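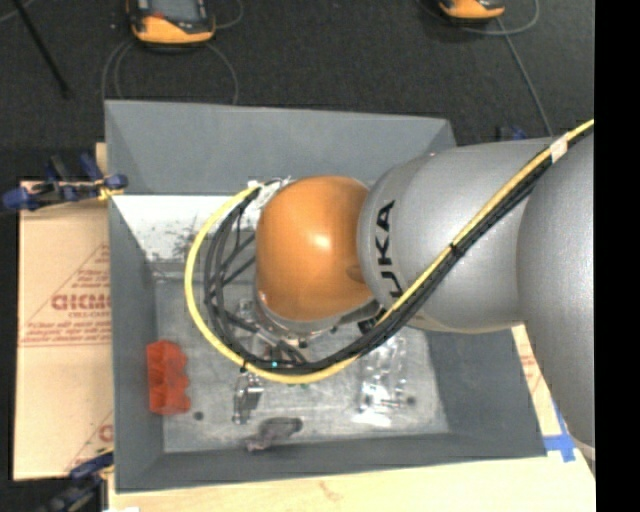

Page last changed: January

Storage and Sorting, Unit 2: The Open Bin
Course notes, Wahyudi Kusuma
Reading time: 2 min

We ended last time on shelving, and now we get to my favorite piece of storage of all - the plain open bin! It has no lid, no drawers and no moving parts, and you could happily spend a whole semester on it.

Start with the walls. Look at how the left one tapers in toward the floor. Sloping sides give you a mouth wider than the base, so you can reach in at an angle, and loose items tend to slide back toward the middle. The price is floor area. In our Hinadano exercise the bin measures 3432 square centimeters at the rim and only 2180 at the floor, and that gap surprises people every year (it surprised me too).

Next, color. Plain grey walls are great for sorting work - bright packaging stands out, while grey parts can vanish against them. Try both before you choose!

For the workshop, bring:
- a tape measure
- a mixed bag of small items, more than 71 if you can manage it
- the Yusof worksheet, with part A filled in

Work in pairs. One of you fills the bin by dropping, the other by placing, then swap and compare how high the pile sits against the far wall. Sketch it from the side, corners included.

Related notes
Unit 1: Shelves and Reach
Unit 3: Lids, Labels and Stacking
Case notes: The Petside Stockroom
Case notes: Returns at Zedanport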